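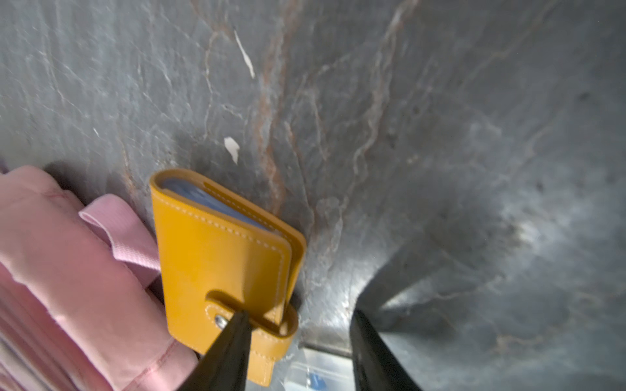 3.2 How we followed the players back from injury

I should say first that I'm a football person before I'm a researcher, so this part of the study was the one I'd been looking forward to! We wanted to know what happens to a player's sprinting in the weeks after a long lay-off, and whether the gym work that clubs pile on during that time shows up on the pitch at all.

Two clubs let us in, Sirnel and Tornis, both semi-professional and both training on the same sort of tired grass. We took players who had missed at least two months with a leg injury and followed each of them for three months from the first full session. Everyone wore a tracking vest in training (Tornis already had them, Sirnel borrowed ours), and everyone did the same 400 metre run on a Monday morning, which made me very unpopular.

I'd planned to use match data as well. That fell apart in July, when the Zamonholm tournament was moved and half the friendlies went with it, so what we have is mostly training. I don't mind that as much as I did then — a coach can keep a drill the same from week to week, and a match is never the same twice.

Figure 3. Weekly plan for each returning player: timed run on Monday, gym on Tuesday and Thursday, full squad training on the other weekdays.

The vests logged 4000 separate sprints before we cleaned the data. We threw out anything shorter than two seconds, plus a whole evening at Tornis when the vests had been handed out to the wrong people (I only spotted it when a goalkeeper became the fastest man at the club). What was left went into the Farah spreadsheet, our home-made one, named after the street our office is on.

Body weight and thigh size were taken by the club physios, always before breakfast. The players cared far more about these numbers than about their sprint times, and kept asking me for them in the car park. I come back to that in section 4, where the gym results are set beside the running ones.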